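Handout 10: Collecting Demonstrations for Manipulation Policies

Wrist views at close range, and what to do with them
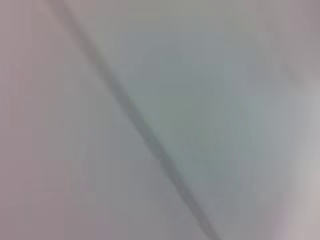

Rafia Tarar asked after the October session whether near-contact views like this should be dropped before training, on the grounds that a policy can learn very little from a blurred line between two tones. The short answer is no. The longer answer takes up most of this handout.

1. What counts as an example

An example is a pair: what the system received at a given time step and what the operator commanded at that step. In the Clovier set the input is the wrist view plus joint positions and gripper opening. The view is one part of the input. When it carries little detail, the joint readings still say where the arm is, and the operator's command is still a valid label.

Removing steps by image quality changes the distribution of the data. Close-range steps are where views tend to be poor and where small corrections matter most. A filter on sharpness therefore cuts the approach and contact phases first, and leaves a set made up mostly of travel through open space.

2. When to discard

Discard a step if the view and the joint log disagree in time by more than the sync limit given in Handout 2. Discard a whole episode if the operator stopped to talk, if the task was changed partway, or if the log has a gap. Do not discard for blur alone. Do not discard for low contrast alone.

Mark low-detail steps with the flag "near". The flag is metadata – it is not an input to the policy. It lets you report error on these steps separately, and the final project requires that you do so.

3. Size of the set

The Clovier set holds 3,548 episodes from 21 operators. Split by operator. If one operator appears in both training and test data, the test score partly measures how well the model has learned that person's habits. Students who used a random split last term reported scores that dropped when the split was corrected.

4. Operator instructions

Read these aloud before each recording block.

Move at a steady speed. Slow down before contact, but do not stop.
If you miss, correct and carry on. Recoveries are useful data.
Do not restart an episode to get a cleaner one.
End the episode with the release button and keep your hands still until the log closes.

The third point is the one most often ignored. A set with no recoveries gives the policy no examples of how to get back from a small error, and small errors add up over a long run.

5. Exercise

Train the baseline on the full set, then on the set with all "near" steps removed. Keep the split and the number of training updates fixed. Report error by phase: travel, approach, contact. One page, plus the table. Submit through the Cabral folder by December 24, 2021.

Questions on the log format go to Nighat Mirani. Reading for the next handout: the notes on action chunking, sections 1 and 2.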